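3.2 Setting out and plating fruit at the table

The second activity we looked at was the arranging of fruit on a plate before it is offered to others. It was chosen because it came up again and again in the first round of interviews, usually in passing. People described it as something done while talking, or while waiting for the kettle, and few of them thought of it as cooking. Horobets, in an earlier study of shared lunches, placed it under "serving", together with pouring drinks and cutting cake. We have kept it separate. Serving begins when there is a portion for a person, and the work we describe here is finished before any portion exists.

Sessions were held at two sites, a community kitchen in Jurnska and a private home in Ganden. The 17 participants were asked to bring fruit to the table as they would at home and to make up one plate. No instruction was given on how much of the fruit to use, on whether to wash or peel it, or on what the finished plate should look like. Table coverings were left as the household or the kitchen had them. In a pilot we had laid a plain grey cloth over everything, and two of the people taking part asked whether they were being tested. The grey cloth was dropped after that.

Across the sessions we logged 217 separate placements, a placement being any movement that left a piece of fruit on the plate, including pieces taken off and put back. Fruit moved from one part of the plate to another without leaving it was logged as an adjustment and is dealt with in section 3.4.

The starting layout matters more than we expected. When fruit is tipped out of a bag it comes to rest in a loose group, and people then work from that group without first sorting it. Figure 2 gives a typical layout, with the plate bare and the fruit grouped to its left on a flowered pink cloth. Colours and sizes are mixed together. Oranges lie among green fruit of several sizes, with a couple of red pieces, and one of the oranges is touching the rim of the plate.

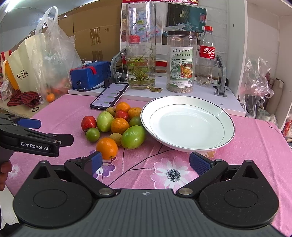

GANDEN, November

Figure 2. Fruit and plate before the first placement.

Three features of layouts like this one affected what came next. The first is the distance between the fruit and the plate. Where the group lay against the rim, participants tended to start with whatever was touching it, even if that piece was small and was later moved to make room. Where there was a clear gap, the first piece was more often a large one, and it was more often set down near the centre.

The second is the size of the pieces. A large orange and a small round green fruit do not sit together easily on a flat plate, and the smaller one rolls. Participants dealt with this by building a ring of larger fruit and dropping the small pieces inside it, or by leaving the small fruit until last and using it to fill gaps. The ring was more common at the Ganden site. A raised rim, as on the plate in Figure 2, allows a third approach, in which small fruit is rested against the lip and held there by its neighbours.

The third is what else is on the table. We had not asked for tables to be cleared, and phones, cords and small household things stayed where they were. In Figure 2 a phone lies behind the fruit with a chat on its screen. Objects of this kind set a back edge to the working area. Participants seldom reached over them, and fruit that rolled up against one was usually left until the end.

Colour was mentioned often in the talk afterwards but is harder to find in the order of placement. Lindsay Maihi, who coded the recordings from both sites, marked each placement as matching or differing from the piece set down just before it. Long runs of one colour were rare. What people did do was break up a run near the end, swapping a green piece for a red or an orange one so that, in the words of one participant, "it doesn't look like I only had the one thing in the house".

Sudo's account of table-laying as a sequence of fixed steps does not fit well with this material.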